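What Is Friction?
Nevden Science Museum: Learning Pages for Ages 8 to 11
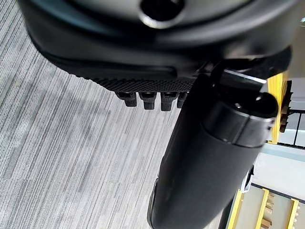 A rough, crisscross texture on a smooth black surface, with a row of small pegs beneath it.

Friction is a force that acts when two surfaces touch and one of them slides, or tries to slide, over the other. It pushes in the direction opposite to the sliding. When you slide a book across a table and let go, friction slows the book down until it stops.

Where does friction come from?

Most surfaces are less smooth than they look. If you could see a tabletop through a strong microscope, you would find tiny hills and valleys all over it. The bottom of a book has them too. When the book rests on the table, the high spots press together and catch on one another. In some places the two materials even stick together a little.

Weight matters as well. A heavy box presses harder on the floor than a light one, so there is more friction to overcome when you push it.

Kinds of friction

Static friction holds a thing in place before it starts to move. It is the reason a parked sled can stay on a gentle slope.

Sliding friction acts once the thing is moving. It is usually weaker than static friction. You may have noticed that a heavy chair is hardest to push at the very start.

Rolling resistance slows down wheels and balls. It is often much smaller than sliding friction, and for this reason people put wheels on carts and suitcases.

Water and air also push back on things that move through them. This push is called drag. Swimmers feel it with every stroke.

Is friction helpful?

Very often it is. Friction between your shoes and the ground lets you walk without slipping. Bicycle brakes press pads against a wheel or a disc and use friction to slow the bicycle down. A pencil leaves a mark because bits of it rub off on the paper. Without friction, a knot in a shoelace would slip open.

At other times people want less of it. Parts that rub together inside a machine can become hot and wear away. Oil or grease keeps the parts slightly separated and helps them move easily.

You can feel the heat from friction yourself. Rub your palms together quickly while you count to 20, then hold them against your cheeks.

Try it: The ramp test

You will need a large flat board or tray, a ruler, a coin, an eraser, and a small wooden block.

1. Lay the board flat and place the three objects in a line at one end.
2. Slowly lift that end of the board.
3. When an object begins to slide, ask a partner to measure how high the end has been raised. Write the height down.
4. Keep lifting until all three have moved.
5. Cover the board with a dish towel and repeat the test.

Which object stayed in place the longest? Did the towel change the order?

Words to know

Force: a push or a pull.
Surface: the outside part of an object.
Drag: the push of air or water against a moving thing.
Lubricant: a material, such as oil, that reduces friction.

Text by Azucena Ocampo, Education Department. Teachers may copy this page for classroom use. The Forces Gallery is on Level 2, Room 202.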